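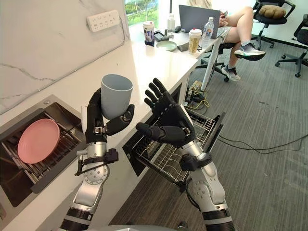
Ground-floor retail in new residential buildings is usually specified by area alone, and area is the wrong control. The Mostyn district code asks for a minimum of 644 square feet per unit and says nothing on depth, frontage, drainage or exhaust. A developer can meet it with a room 12 feet wide, one door and no floor drain. The trade most likely to lease such a unit is small food and drink, where the typical sale fits in one plastic cup like the gray-blue one in the photo. That trade needs a water supply, a drain and a grease line, and none of these can be added cheaply after the slab is poured.

Birnbridge is the clearest local case. The building has 1158 apartments and a row of shop units along its south side, all inside the area rule. The units are deep and narrow, with columns set by the parking grid below. A column falls in front of the counter line in nearly every one. Leasing agents describe the result as flexible space. In practice the rear third is storage, and the tenant pays the full rate for it.

Frontage

The code should fix a ratio of width to depth. I would accept 1 to 2 as the outer limit. At 1 to 3 the back of the unit gets no daylight, and the display area per dollar of rent falls below what a small operator can carry.
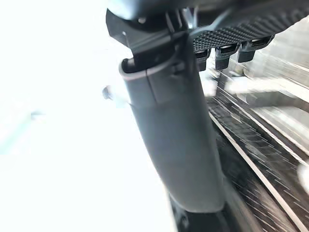

Shopfront detailing deserves the same attention as shopfront width. At Plulmont the infill panels between the glazing bays were replaced one at a time as tenants changed, and no two joints now line up. A seam between panels can be nearly invisible, as the faint one down the smooth gray part in the picture shows, but only when the pieces are made to one drawing. The owner should hold that drawing and attach it to each lease. Sign bands, door heads and awning fixings belong on the same sheet.

Owners object that this limits the tenant. It does, to a small degree. The tenant keeps the interior, the sign face and the window display, and gives up the position of the joints.
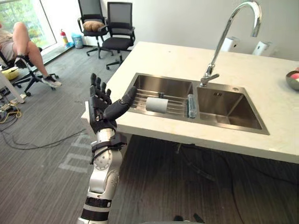
A shared drawing also lowers the cost of turnover. When a unit changes hands, the incoming tenant replaces what is worn and leaves the rest. The gallery at Wultent works this way and was fully let in December, with units as small as 544 square feet. Its average unit is 864 square feet, well above the Mostyn minimum, yet the smallest ones have the longest leases. All of them have a capped drain and a riser to the roof.

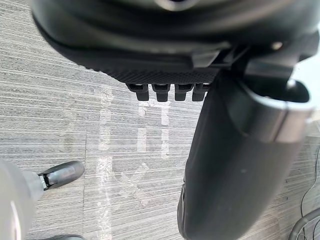 What the code should say

Delete the area minimum. Replace it with a frontage ratio, a clear height of 13 feet, one floor drain per unit and a reserved exhaust route. Require columns to be shown on the permit plan, with the counter line drawn in. Existing buildings should be exempt until a unit is next stripped to the slab, at which point the drain should go in.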